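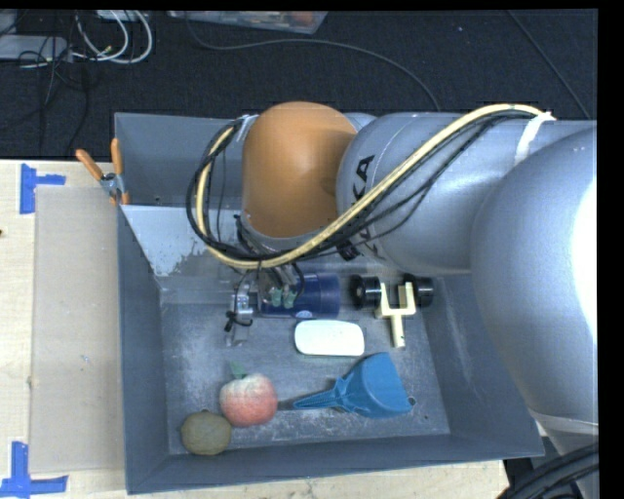
## Bins again

Oct 3, 2022

Quick one, writing this between two pallets so forgive the state of it. The gray bins. I said last time I'd do a proper piece on them and then the Blomqvist order landed and that was the end of that week. So now.

First thing. The floors of the big gray ones are scratched up. Pale lines, dusty streaks, worn patches. I've had more than one message asking if that means they're done for. No. Scratches are fine. Dust is a wipe. What sends a bin to the back is a crack you can catch a fingernail in, or a wall that gives when you lean on it, or a rim with a sharp edge. That's the whole test. Please don't pull a bin for looking ugly, we had a good stack of perfectly usable ones sitting by the rear door at Ekero last month and meanwhile the packing side was working out of cardboard.

Wiping. Damp cloth, not a soaked one. Do the floor, then up the walls, then flip it and bang the grit out over the drain. The grit is what does the scratching in the first place, so a bin that gets wiped stays decent a lot longer. Leave it upside down until dry. I found one stacked wet inside another and it took two of us and a mallet to get them apart. The sloping walls are great for nesting and terrible for un-nesting if there's a film of water in there. Lesson learned, my back remembers.

No solvent. The orange stuff under the sink is for label glue on the shelves and it leaves the bins tacky, and then everything that goes in comes out with fluff on it.

**What goes in them.** Cans, tubs, canisters, bottles with a proper screw cap, boxed small parts. Loose powder, no, not even in a bag. Anything glass goes in the divided crates on the low shelf, we've been through this.

Round things deserve a word of their own. A cylinder in a big flat-bottomed bin will lie down and roll about if it's the only thing in there. Doesn't hurt it usually, but the lid takes the knock when the bin gets carried, and the lids on the Manel canisters are the weak point. We've had dents and one that popped. If you've got a single one to move, stick it in a small bin, or wedge it into a corner with a folded towel. If you've got a full row, stand them up, tight, lids up, and they hold each other. Same goes for anything dark colored with a printed label, the label scuffs on the wall long before the container itself shows anything, and customers send it back over the label. Every time.

**The tables.** The light wood tops scrape. A bin with grit on its underside is basicly sandpaper, so lift it, don't drag it. Yes even the last few inches. We sanded and oiled the tops in spring and I'd like to get to December before doing it again. If you do put a mark in one, tell me, I've got the oil, it's a ten-minute job when it's fresh and an afternoon when it's not.

Also on tables: one bin per job. I keep finding a half-emptied one shoved to the end with somebody's leftovers in the bottom. Finish it or put a slip in it saying what it is. Bins with no slip at the end of the day get emptied onto the sorting shelf and you can go fish for your stuff there.

**Sizes and new stock.** New bins coming from Herkton. I ordered 128 of the medium and 53 of the large, which should see us through the holiday stuff and lets us finally retire the ones with split rims. They were slow confirming and the large may trail behind the rest. When they come they need a rinse before first use, they arrive with a chalky dust on them from the factory that gets on everything. Anyone with a free hour and a pair of boots, the hose is out by the ramp.

Will the new ones nest with the old ones? Mostly. I tried the sample. It goes into an old one fine, an old one goes into it a bit proud. So keep stacks all-old or all-new, and don't go higher than your shoulder. Mixed stacks lean.

Price, as people have asked. If you want to buy an old large bin for home when we clear them out, it's $2 each, cash in the tin, take as many as fit in your car. They make good boot trays and very good potato planters once you've drilled the bottom. No reserving by text, I lose track.

**Labels.** Front short side, top right corner, one label. Peel the old one before you put on the new one. I took a bin down this morning with so many layers on it the bottom one was in handwriting I didn't recognise and refered to a product we dropped years back. If it won't peel, warm it with the hairdryer in the second drawer. The hairdryer goes back in the second drawer.

**The Blomqvist order**, for those who were off. Went out complete, 90 bins' worth, nothing broken, one short-count on the small jars that we made good the next morning. They were happy and they've asked for the same again before the year's out. Which means packing slips printed in advance this time and the tape guns filled *before* we start. I'll put the list up by the kettle.

Couple of leftovers:

- Lids for the medium bins are on top of the gray cabinet, blue tote, not in the cabinet
- The squeaky cart has been greased, still squeaks, still rolls
- Whoever has the good box knife, it has green tape on the handle and I want it back
- Towels for wedging are the old striped ones only. The white ones are for hands

Anything I've missed, catch me at the packing end or leave a note in the tray. Bin wash is straight after lunch, bring gloves if you don't like the ones in the drawer.

Valter Rustad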